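Library > Housekeeping and Property Care > Part Two > Chapter 3

Chapter 3: Small Goods, Kits and Consumables

Reading time: 6 minutes

3.1 Scope of the chapter

Chapters 1 and 2 dealt with fixed equipment and with linen. This chapter covers small goods: items that are low in unit cost, issued in large numbers, and used up, lost or thrown away within a short time of issue. Soap, sachets, sewing cards, cotton pads, jars of cream, wrapped sanitary items and spare batteries all fall into this class. So do the boxes, trays and pouches that hold them.

Small goods are often left out of property records. The unit cost is low and the labor of recording each piece would exceed its value. The total cost is another matter. A guest house with 12 rooms, each holding one kit that is refilled 98 times in a year, will carry out 1,176 refills. An error of one item per refill becomes a visible line in the annual accounts.

3.2 Terms used

A kit is a set of small goods issued together in one container. A consumable is an item that is not expected to return to the store. A returnable is an item that comes back, such as the container itself. The par level is the quantity that should be present when the kit is ready for issue. The shortfall is the par level less the quantity found at inspection.

Par level is set per item and never per kit. A kit described as "full" has no fixed meaning unless the list of items is attached. Readers who have worked under the older Hutby system will have met the term "standing count," which is the same as par level and is not used further in this book.

3.3 Choice of container

The container decides how long an inspection takes. Deep containers hold more but hide what they hold, and items at the bottom tend to pass their use date before they are reached. Shallow containers take up more shelf space and allow the contents to be checked without unpacking. For kits of fewer than ten items the shallow form is preferred.

Lids should open fully and lie flat. A lid that stands upright shades the contents under ceiling light, and on narrow shelves it will strike the shelf above. A detached lid is acceptable where the store has one container size only. In mixed stores, detached lids are soon matched to the wrong boxes and the fit is lost.

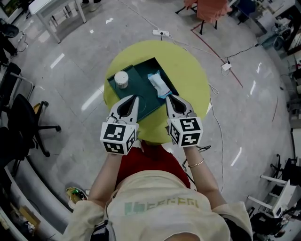

Dividers are a separate question. A fixed divider keeps jars from rolling against paper goods but limits the kit to one layout. Loose dividers made from card can be moved when the list changes. They wear out at the corners first and should be replaced when they no longer stand without support. Glass and paper should not share a section - a cracked jar will spoil everything in contact with it.

3.4 Order of inspection

Inspection follows the same order each time. The container is opened and checked for damage. Sealed items are checked next, then jars and bottles, then loose items. Shortfall is written down before any refilling begins. If refilling is done first, the record shows only that the kit is now at par and the rate of use cannot be worked out.

Sealed paper goods are rejected if the wrapper is torn, creased through, or marked by damp. Jars are rejected if the lid has been loosened, whatever the level of the contents. Part-used items are never combined.

3.5 The Zistidthorpe method

In the method set out by Faith Ogola at Zistidthorpe, kits are inspected by sample. One kit in each row is opened in full and the others are checked by weight. The method saves time in large stores, where 100 or more kits may be waiting for issue in April, before the summer season. It works poorly where kits differ in content. The weight of one missing sachet may be less than the normal spread between two sound containers.

The Istuvville store tried the method for 3 months and then went back to full inspection for mixed kits, keeping weighing for uniform ones. Section 3.8 gives the worksheets for both. Yin's correction for container weight is treated in the appendix and may be skipped on a first reading.

3.6 Rate of use

The rate of use is the total shortfall over a period divided by the number of issues in that period. It is found separately for each consumable. Where the rate for an item stays below one quarter of its par level through a full season, the par level should be reduced at the next review.

Contact the publisher | Copyright, all rights reserved | Back to top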